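Minutes, Sestow Evening School, meeting on the basic laboratory course
20 August 2025, Chávez room

Present: Erdal Ateş, Ashok Shakya, Mairéad Ó Súilleabháin, Nayeli Yupanqui
Excused: Rutilio Lozano (sent his remarks by email, see point 4)
Minutes: Erdal Ateş

## 1. Minutes of the last meeting

Accepted with one correction. Under "Fees" it was written that students who stop the course get the full money back. It must say that they get back the part for the evenings which are not yet given. I apologize for this mistake.

## 2. The course handbook

Ashok has finished the second draft. It has 40 pages, and Mairéad finds this too long for people who come after a day of work. She has marked the parts which can go out. The history of glassmaking can go out completely, and the chapter on units can be made shorter.

We discussed the level of the English for a long time. Many of our students learned English as adults, as I did too. Words like "meniscus" and "dilution" must stay, but they should be explained at the first place where they stand and again in the word list at the end. Ashok will try to keep the sentences under 20 words. He says it will not be possible everywhere.

The first evening stays as planned: names of the equipment, how to hold it, how to put it away. The teacher gives a tube and a rack to each pair, and the students say the names aloud before they open the handbook.

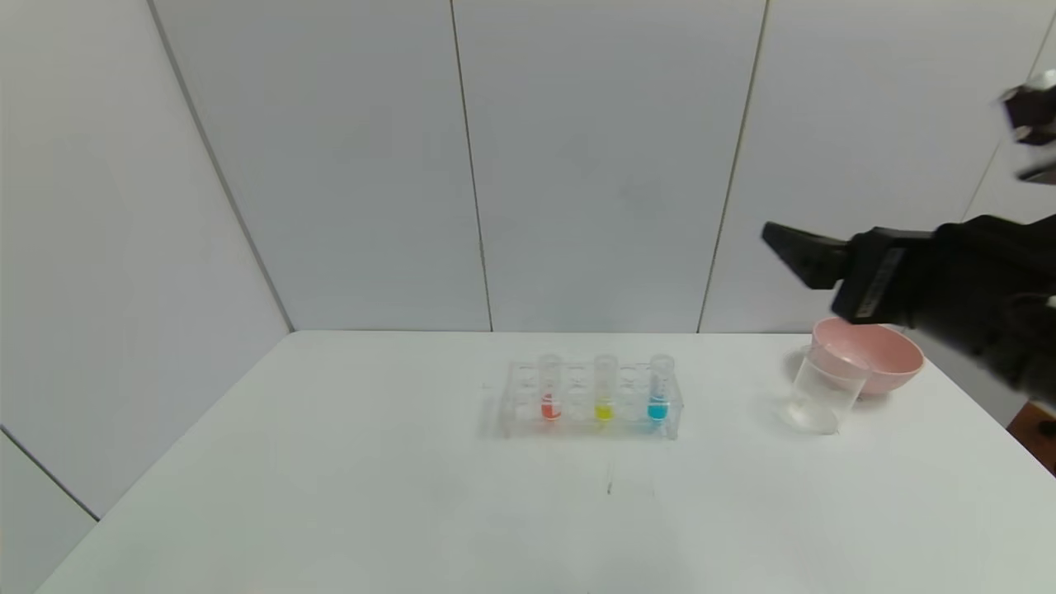 Nayeli Yupanqui asked if the students could get the word list before the first evening, because some of them like to prepare at home with a dictionary. Mairéad agreed, but she would not like to send the whole handbook so early, as there will surely be changes. Decided: only the word list goes out with the welcome letter.

## 3. Program of the evenings

The order of the evenings was changed a little. Reading a scale now comes before mixing. Last February we had it the other way, and the students had to guess the amounts when they made their first solution. Several of them wrote this in the feedback forms.

For the evening about color we will use food color in water. Yellow is the most difficult color to see when there is only a little of it, so the students should look at it against a white surface and then against a dark one. Ashok will write a short exercise for this. 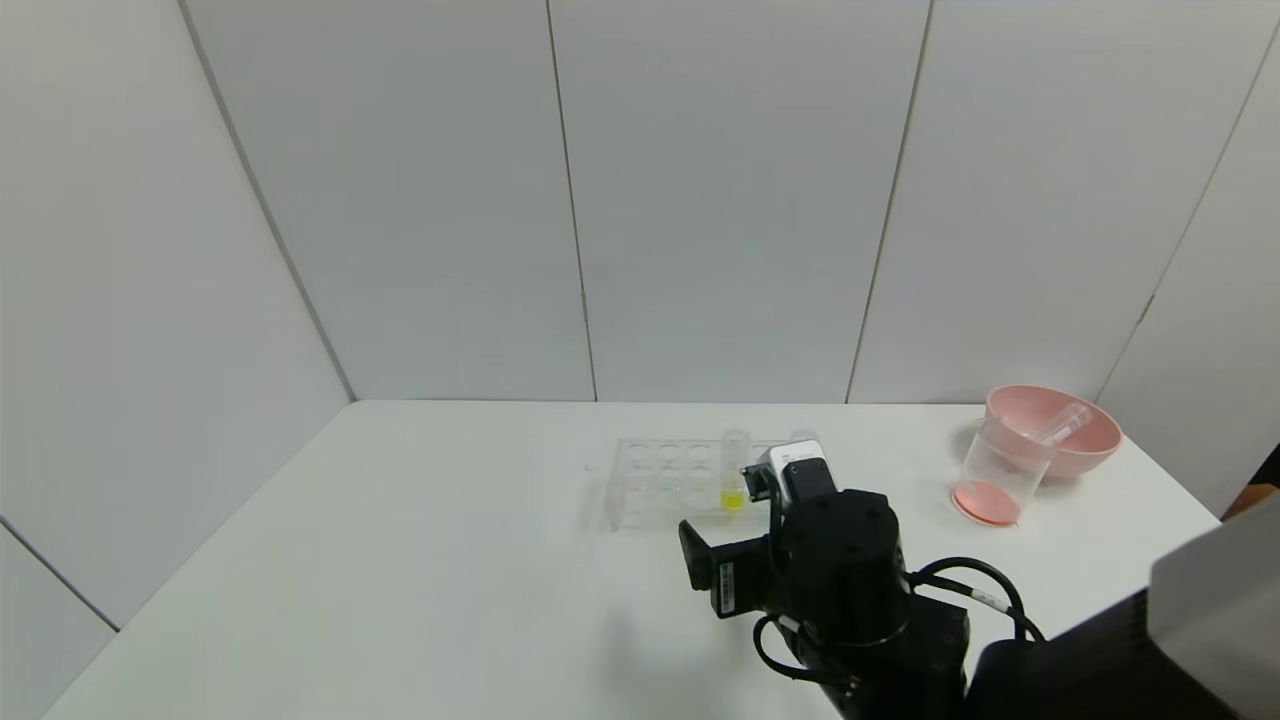

*Clear rack, with yellow liquid at the bottom of the tube.*

Mairéad reminded us that some students cannot tell certain colors apart. The exercise should therefore have a second form, where they compare light and dark. She will send Ashok the text she used in her former school.

The break will be in the middle of the evening and not after the first hour. The coffee machine is on the other floor and everyone needs more time than we thought.

## 4. Remarks from Rutilio

Rutilio wrote that the chapter about measuring is clear, but he misses a sentence about where the eyes should be when one reads the scale. This was in the first draft and was lost. It will be put back, together with a note that one should wait until the liquid is quiet.

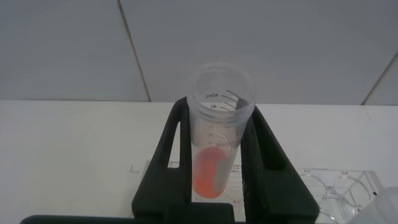

*Graduated tube, held upright.*

He also asks that we use only one word for one thing. In the draft there is "tube," "test tube" and "vial" on the same page, and a reader may think that these are 3 different objects. All present found this a good remark. Ashok will go through the text and correct it.

## 5. Printing

We have offers from 2 printers, Flutell and Trendunero. Flutell is cheaper, but the pages are glued, and the book does not stay open on the table. Trendunero offers a spiral, and the students can turn the pages with one hand.
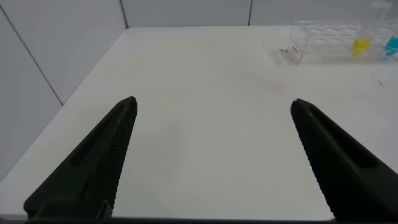
With a spiral it is also easier to change a single page later, and Nayeli thinks that we will need this already in the first year. Mairéad would like to see a sample of the paper before she says yes, as pencil should be possible on it. Nayeli will ask for the sample. If the paper is good, we take Trendunero.

## 6. Other

- The key for the cupboard is again at the front desk. Please sign when you take it.
- The welcome letter still has the old phone number. Erdal corrects it.
- Mairéad asks for a clock in the room. Erdal will ask the house office.

## Tasks

- Ashok: shorter handbook, one word for one thing, color exercise
- Mairéad: text for the second form of the exercise
- Nayeli: paper sample, word list to the students
- Erdal: phone number, clock, answer to Rutilio

The date of the next meeting will be sent by email when the paper sample is here.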